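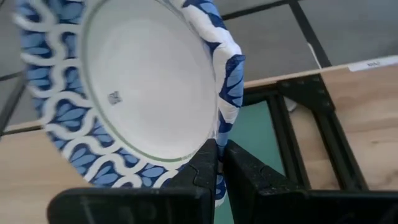

Ildikó Jakab asked us in March why a hire company would bother with so many bowls and hardly any plates, and could she please have sixty for a soup night. She could. She got them on the Friday, mixed patterns, and has been back twice.

So, bowls. That's mostly what we do at Caststead. We lend them, pack them, fetch them back, wash them, put them on the shelf again. Soup suppers, school lunches, weddings where the food is stew, a chili cook-off every fall. If you need something to eat out of and you need a lot of it by Thursday lunch or whatever, call.

Who we are

Small outfit, 7 people, one long building on Csonka Lane in Hirnileck. Two vans. Sándor Sárközi started it after his sister's wedding, where the hall ran out of dishes before the dumplings came out and half the guests ate off saucers. He bought up the stock of a closed canteen the next month. Most of that first lot was plain white and we still have a good part of it. The patterns came later, a crate here, a crate there, whatever was going at a fair price.

We did try being a full party company for a while. Tents, chairs, the lot. Too much driving, too much canvas to dry. Sold the tents to Prolico and went back to bowls, everyone much happier.

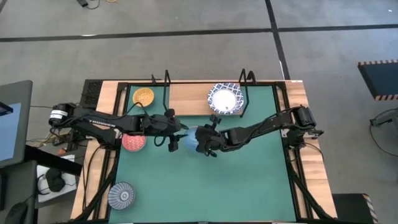
Can we pick the colors, or do we get what we get? Comes up on nearly every call. Yes, you can pick. Yellow, pink-red, gray-blue, light blue, the blue and white ones, plain. Tell us when you book and we'll pull them for you. If you don't care, tick "mixed" on the form and it's a bit cheaper, saves us sorting. Mixed looks good on a long table anyway. We'd pick mixed.

What we can't do is promise the exact same pattern for a very big order. The current list stands at 2,055 bowls over all patterns and some of those are always out. Under a hundred of one color, fine, usually. Over that, ring first.

How a booking goes

You call or fill in the form. We write back same day, or next morning if it came in after 4. A deposit holds the date. Crates go out the afternoon before, with a packing sheet on top. You eat. Scrape them, don't wash them, stack them back in the crates by size and we collect. Please do scrape them. Porridge especialy.

Broken ones, tell us, no drama. The first 2 in any order are on us. After that it's the price on your sheet.

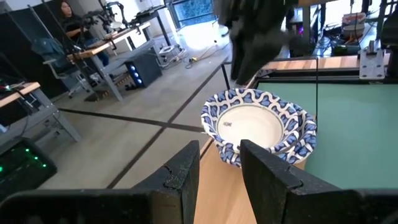 Blue leaf pattern, one bowl in another.

New people here start on the stacking bench. Like goes with like, small goes in big, and nothing gets forced. A wavy rim wants a bit of care as it can catch on the one above, so you lift straight up, no twisting. Takes a morning to learn and then your hands just do it. Paper bowls we sell by the pack, same patterns where we can find them, for people who don't want to send anything back.

Looking around

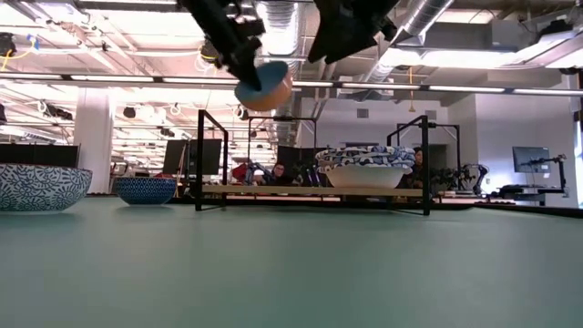

Visitors are welcome, weekday afternoons, no appointment, just ring the bell and wait as we might be at the back. Most come with a tablecloth or a napkin to match against, good idea, bring one. We'll put things out on a table for you and you can try them together. Patterned on top of plain is worth a go. The blue-and-white bowl sitting in the plain white one, up on the wooden shelf board, is that sort of pairing, and the big one with the dark blue flowers goes with it if you want something for the middle of the table. Serving bowls are booked separetely from the eating ones, people forget, so say so on the form.

Parking is in the yard. Mind the low gate. The other door, with the green handle, is the bakery's and they'd like us to mention it.

Bookings for the holidays open in September. Price list by email, just ask for it.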